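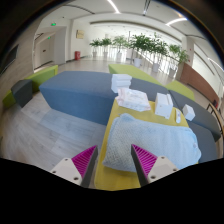 Workshop Tips: Buying Your First Gripper Kit Without Regretting It

Posted 2018-01-12

Every winter I get letters from people who have caught the bug. They have seen a little arm pick up a sock, or they have a class or a club or a spare corner of the garage, and they want to know what to buy. I love these letters! I also tend to answer them at far too much length, so this year I've put the whole lot on one page, and you can read it with a cup of something and come back to the parts that apply to you.

Start with the things you want picked up

Before you open a single catalog, go around the house with a laundry basket and gather up what you would like the machine to handle. Folded towels, small boxes, a bit of packing foam, a sock, a wooden spoon. Put them out on a table and have a good look at them. Soft things and hard things ask for different fingers, and most of the money people waste goes on a gripper that is very good at something they never needed.

A knitted towel is a nice first test piece, by the way. It gives when you squeeze it, it has a texture for the pads to catch on, and if you drop it nothing breaks. A small hard cube is a good second one. If a seller's demonstration shows only hard cubes, ask to see a towel.

Write your list down and keep it short. Mine has changed over the years, but I still tape it inside the cupboard door, and I still go and read it when a shiny new catalog arrives and I feel myself weakening.

Fingers and pads

Pads are the tires of the whole business. They wear, they pick up lint, and they get lost behind the freezer. Look for pads with some ridging or texture if you plan to work with cloth, and check how they come off. Two small screws you can reach with an ordinary screwdriver will make you much happier than a glued pad, however well it's glued.

I like a bright color for the pads too. I know that sounds like decorating, but when you are watching a gripper close on a pale towel you want to see where the finger ends and the towel begins, and gray on gray will have you squinting all afternoon.

Buy a spare set of pads with the first order. Shipping on a small bag of pads by itself can cost as much as the pads, and you'll want them on a Sunday when nothing is open.

Hand-held or on an arm?

This is the biggest question in the budget, and I wish more people asked it early. A gripper on a handle, the kind you carry around and squeeze yourself, costs a fraction of a full arm. You can take it to the kitchen, the den, the lobby at work, wherever the towels and boxes happen to be, and learn a surprising amount about which grips work on what. You will find out which things slide, which things fold up on you, and how wide the fingers really need to open.

Then, when you do buy an arm, you'll be buying with some experience in your own wrists. I went the other way around, arm first, and spent a long spring teaching it to do things I could have ruled out in an evening.

The Tasa handle set is the one I started carrying, and it has been good company. The trigger is a little stiff for small hands, so try it before you pay if you can. The Orkthorpe handle is lighter and has a softer spring, though I find the screws fiddly.

What it all costs

I'll give you my own figures from last year, because vague ones never helped me. My ceiling for the whole project was $4,000, and I wrote that number on the first page of the notebook so I couldn't pretend later that it had been something else.

The arm was the largest piece, a secondhand Koller, and it came with a scratched base I have grown rather fond of. After that came the handle set, a power supply, a work surface and a box of cables. The item I hadn't planned for at all was small stuff: clamps, screws, spare pads, a decent lamp, a second lamp when the first one turned out to buzz. It came to $302 by the end of May. Put a line in your budget for small stuff and be generous with it.

I also set aside $100 for things to practice on. You can certainly raid the linen closet, and I did, but people in the house will want their towels back at inconvenient moments. Having a bin of practice things that belongs to the project keeps everyone friendly.

Secondhand or new

Secondhand is fine for anything that holds still. Tables, clamps, lamps, stands – buy them used and spend the difference on fingers. For anything that moves, ask to see it move. Have the seller open and close the gripper several times, slowly, while you listen. A dry squeak can often be fixed. A crunch is somebody else's problem and you should leave it with them.

Ask what comes in the box, too, and get it in writing. Warent, where I buy most of my hardware, will send you a full parts list before you order if you ask nicely, and I compare it line by line against what I already own. Twice I've nearly paid for a power supply that was sitting on my own shelf.

Think about the room

You don't need a proper lab. A long table at a comfortable height will do beautifully, and a colored top is a real help when most of your practice things are white or pale. If your table is white, throw a plain bright cloth over it and tape down the corners.

Light matters more than floor space. Big windows are lovely in the morning and a nuisance later in the day, when the low sun comes straight across the table and everything shiny turns into glare. Visit your spot at a few different hours before you bolt anything down.

If you are borrowing space in a larger building, whether that's a lounge or a hall or a wide corridor, find out where the exits and the fire extinguisher are and keep your cables and bins well clear of both. Ask where you may plug in. And plan for how you'll carry everything home again, which for me means one sturdy crate with a lid and a rule that if it won't fit in the crate, it doesn't come.

Padded benches are a pleasure to sit on while you work, but please don't use one as your work surface. Small parts roll to the back and vanish, and a heavy base will lean on upholstery.

Spreading the purchases out

If the total makes you gulp, buy in 2 rounds. First round: the handle set, spare pads, a lamp and the practice bin. Use those for a couple of months. Keep notes, even messy ones – mine have coffee on them – about what you tried to pick up and what happened. Second round: the arm, if you still want it, along with whatever your notes say you're missing.

Some people get to the end of the first round and discover they are perfectly content, and they've saved themselves most of the budget. Others can't wait to get going on the second, and by then they know exactly what width of opening to ask for.

A few last odds and ends

Keep the original packaging for at least one season. The foam blocks are handy as practice pieces, and you'll need the box if anything has to go back.

Clean the pads with a damp cloth and let them dry completely before you use them again. A lint roller works well between cleanings.

Label your power supplies the day they arrive, with the name of the thing they belong to. A strip of masking tape and a marker will do.

Check the return window before you order around the holidays, and open the box the day it comes, even if you don't plan to start until the weekend.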